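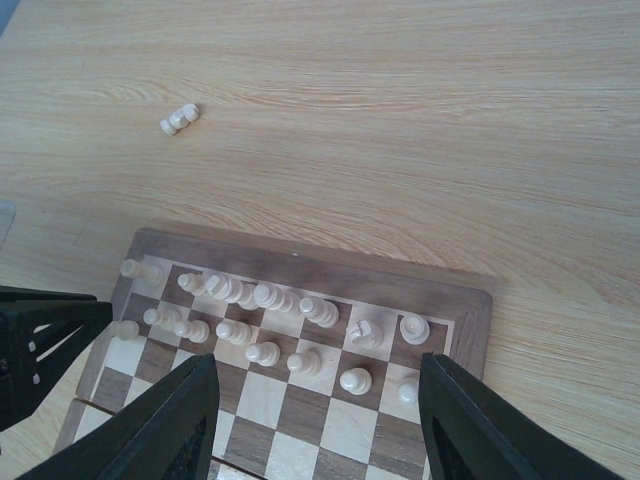

Sun 24 April

Set maintenance, part two

The February post covered the board. This one covers the pieces, and the order in which I put them away and take them out again.

The board first, briefly, for anyone who skipped that post. Walnut-brown frame, inlaid squares, bought secondhand from a shop called Nesville that mostly deals in lamps. I gave it one thin coat of paste wax, left it 18 hours, and buffed it with a cotton cloth. No change to report. I have not had to touch it since, and the squares still feel level under a fingernail.

The pieces are Stelter, the plain pattern. They came with felt on the bases, and the felt was the problem. It had been put on with something that turned brittle, and by winter the pawns were shedding it. A base with half its felt rocks when you set it down, and a rocking pawn scratches. I scraped every base clean with a dull palette knife, wiped off the residue with mineral spirits, and sanded once with 2000 grit. Anything coarser leaves rings you can feel when the piece slides.

For the new bases I used adhesive felt from Jotix, the thin grade, in green. The precut circles run slightly large for pawns, so I cut those from the sheet with a hollow punch. A punch needs a sharp edge and an end-grain block under it. On face grain it crushes the felt before it cuts it, and the edge frays within a week. Press each disk down for a slow count of 12, then leave the piece standing upright overnight. Do not stack anything on top of it.

Cleaning is dull work. Dry brush first, soft bristle, into the collars and under the heads. After that a barely damp cloth, then a dry one. The rings on the taller pieces hold the most dirt, and the notches on the crowns come next. Pawns are easy. I don't use oil on the white side at all. It yellows the finish, and you can't get it back without stripping.

Setup order. I lay out the whole back row before any pawn goes down, corners inward: rooks, knights, bishops, then queen on her own color, then king. After that the pawns, left to right. Doing the pawns first means reaching over them with the tall pieces, and sooner or later a sleeve takes out three of them. I fill one side completely before opening the bag for the other.

Spares stay off the board. Mixing one in during setup is the usual way I end up recounting the whole side.

Storage is a flat box with a divider, black on one side, white on the other, each piece on its side in a strip of cloth. The original drawstring bags are fine for travel, but the pieces knock together in them, and the knights lose their ears. I replaced one knight through a mail-order place, Hồ, who turn single pieces to match if you send a sibling. The color was a shade warm. It has since come closer to the others.

Next post: the clock, which gains time, and the box hinges. I have the hinges apart already and am waiting on screws.

This site uses cookies to remember your reading preferences. By continuing to browse you accept their use. Accept / Manage settings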